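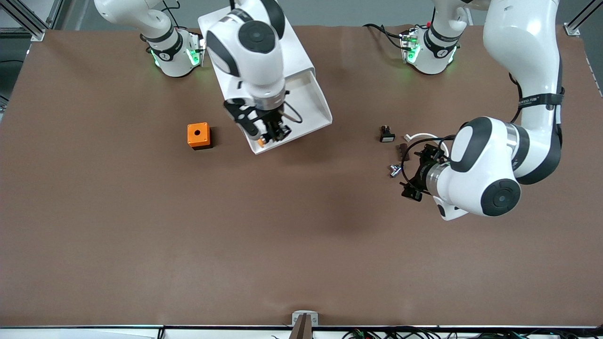
Samisgate, June 6, 2023

Chapter 2
Push Buttons and the Boxes They Go In

Before any wire is cut, the parts of a control station should be lying where you can see them. The bench used for this chapter is covered with smooth brown paper, and the first box you will work with is the orange one, with a single round hole in its face. The small parts come later in the chapter, and they are easier to follow once you know what the box is for.

A control station is a box with one or more switches in it that a person presses by hand. It may start a motor, stop a conveyor, open a gate, or call someone from another part of the building. The electrical work inside is usually simple. Most of the trouble with these stations is mechanical: a button that turns in its hole, a nut that was started crooked, a contact block that was never fully seated. A station with one of these faults can look fine from the front. It may even pass a quick test and fail after a few weeks of use.

This chapter covers the mechanical side. Wiring is taken up in Chapter 3. Students in the Tevero evening course sometimes ask to do the two together, and an experienced assembler may well work that way. For a first station, finish the mechanical work and have it checked before you pick up a wire stripper.

The parts of a push button

A panel push button is sold as one item, but it is normally made up of several pieces that come apart. You will need the names of these pieces throughout the book.

The actuator, also called the operator, is the part that is pressed. It may be flush with its ring, raised above it, or shaped like a mushroom. Behind it is a round body, sometimes threaded, that passes through the hole in the box. A collar or nut goes on the body from the inside and pulls the button tight against the panel. Behind that comes the contact block, which holds the contacts and the terminals. On many types the block is attached by a latch, so it can be taken off without disturbing the front of the button.

Lay the pieces out in the order they go together, front to back, and keep them in that order. If you are building more than one button, finish laying out the first before you open the next. Rings and collars from different makers may look alike and still not fit one another.

Contacts are of two kinds. A normally open contact is open until the button is pressed. A normally closed contact is closed until the button is pressed. Start buttons generally use the first kind and stop buttons the second. With a normally closed stop button, a broken wire has the same effect as pressing the button, and the machine stops. The kind of contact is marked on the block, often in very small print. Read it under a good light and write it on your job sheet before the block goes into the box, where the marking may end up facing a wall.

Boxes with more than one button

A single button in a cube-shaped box gives you room to work from every side. Two buttons in one enclosure are less forgiving. The bodies stand side by side, and a tool that goes easily around one may strike the other. Dividers inside the enclosure keep the buttons apart, though they also take up space that your fingers would like to have.

Turn the enclosure so that you can look straight in from the back. You may find it easier on its side than face down, especially if the front has raised parts that would rock on the bench.
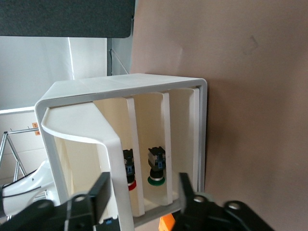 Should both buttons be tightened before the contact blocks are attached?

Tighten both first. A body that is already firm in the panel will not turn while you press the block onto it, and you can still reach the collar with a tool. Once the blocks are on, they cover part of the collar and leave little room to grip it. If a button has come loose with its block in place, take the block off, straighten the button, tighten the collar, and put the block back.

The order in which you fit the buttons matters less. Many assemblers start with the one farthest from their working hand. Whichever you choose, line up each button before tightening. Most bodies have a small tab or flat on one side and most holes have a matching notch. If the hole is plainly round, the only thing that holds the button straight is the pressure of the collar, and you will have to hold the front with one hand while you tighten with the other.

Do not use a long tool to get more force. Plastic threads strip easily, and a 3D-printed or thin plastic panel will bend before the collar feels tight. Stop when the button no longer turns under firm finger pressure.

The shop at Costache, where the exercises in this chapter were first written down, builds 800 small stations a year. Its inspectors send back more work for crooked buttons than for wiring mistakes. New assemblers there spend their first morning fitting and removing a single button, and they are given 15 minutes at the end to write down what went wrong. The Futer workbook that goes with this text has a page for the same purpose.

Emergency stops

An emergency stop is built much like the other buttons and treated very differently. The mushroom head is wide so that it can be struck with a palm. When pressed it stays in, and it has to be reset on purpose, usually by twisting or pulling.
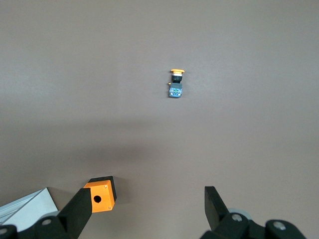
It also needs more space around it than a flat button. Check that the head can be reached from the front and from both sides, and that nothing mounted beside it would keep a hand from pressing it all the way down. A guard or raised lip that suits a start button is often wrong for a stop.

Check the latch between the body and the contact block twice. A block that has dropped off the back of an ordinary start button leaves you with a machine that will not start. The same fault on an emergency stop can leave a head that moves normally and opens nothing. Some makers supply a block that opens its own circuit if it separates from the body. Find out from the data sheet whether yours is of this kind, and note the answer on the job sheet.

Before going on to Section 2.1, take one button apart and name each piece aloud. Then put it together again without a box. Work the actuator several times and feel for the point at which the contacts change. You will need one box, one button with its collar and contact block, and the job sheet from the end of Chapter 1.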